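Budget corner: what we asked for, and what we are getting
May 19, 2021

The equipment round for next year closes in November, so naturally the form was due last week. Members who have been through one of these rounds will know the form. It has a box for "purpose of purchase", a box for "cost", and a box for "justification" big enough to hold the word "because".

For the newer readers: the Gilbert project wants household robots to do the dull wet jobs in a bathroom. Refilling bottles, wiping down, putting things back where they came from. To teach a machine that, we first need a great many recordings of people doing it, seen from head height, with both hands in view. So the shopping list comes in two halves, the arms that will one day do the work and the headsets worn by the people who are doing it now.

The arms are where the money goes, and where the arguments go too. Cliver quoted us for a pair, with stands, and then quoted us again for the grippers, which had struck us as part of the arm in much the way that wheels are part of a car. Lernura included grippers but left out the controller. Dridell included everything and sent a delivery estimate that falls after the grant ends. We have asked all three to price the same list, in the same order, and are told this is unusual.

The headset line is less glamorous and I would like to defend it. In the first draft it had been trimmed to pay for a nicer bench, on the grounds that recording is "the easy bit". Anyone who believes this is welcome to pour detergent from a floppy pouch into a narrow bottle with a headset over their eyes and a mask under it. Squeezing something soft while keeping hold of it is the sort of thing people manage without thinking and robots are dreadful at. We will need plenty of it on record before any arm gets near a sink. 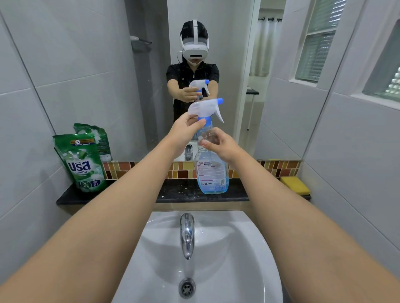
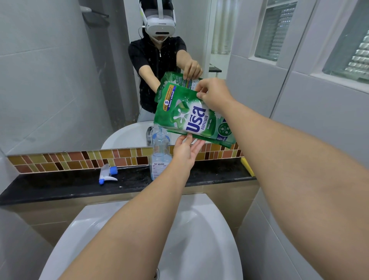
Bottle work at the bathroom sink: a hand on the sprayer head in the first picture, the refill pouch held over the open bottle in the second.

After some discussion the bench lost and the headsets went back in. We are asking for 5 new ones, plus spare straps and cables. Cables are their own line this time. Last year they were filed under "sundries", and sundries were cut by someone who had evidently never tried to run a headset without one.

Then there are the consumables. The current plan calls for 487 recorded refills before the first review, of which 391 are to be done in real bathrooms and the rest on the mock-up counter. That means detergent, spray bottles, sponges and cloths in quantities that made the purchasing system ask whether we were opening a shop. We ticked "no". It then asked us to name a preferred cleaning supplier, and would not let us leave the page until we had.

Some practical points for anyone putting in a bid to the same round:

Ask for the full price of a working arm. If the quote doesn't say what it bolts to, what drives it and what it picks things up with, send it back.

Budget for water. Our arms will be working beside a basin, and the basic models from two of the three suppliers are rated for somewhere considerably drier. Protective sleeves are extra. So is the person who fits them.

Put storage in. Video from a single afternoon fills more disk than you would think, and the old drives are full of last year's towels.

Leave something for mirrors. A bathroom mirror gives the software a second pair of hands, a second bottle and a second tap, and it will want to pick up all of them. We have set aside 11 days of labelling time for sorting out which bottle is the real one. I argued for more and was told to be realistic, by the same people who wrote the delivery schedule.

Training is not a free extra either, whatever the brochure says. Cliver's "included onboarding" is a video and a telephone number.

The combined bid has gone in with the arms marked essential, the headsets marked essential and the bench marked desirable. If the panel funds only half, the headsets come first and the arms wait for the following round. The recordings will still be good when the arms turn up, and the prices may even have settled by then into something that includes grippers.

Copies of the three quotes are in the shared folder under "Gilbert equipment". Please don't open the one called "final". The current one is "final 2".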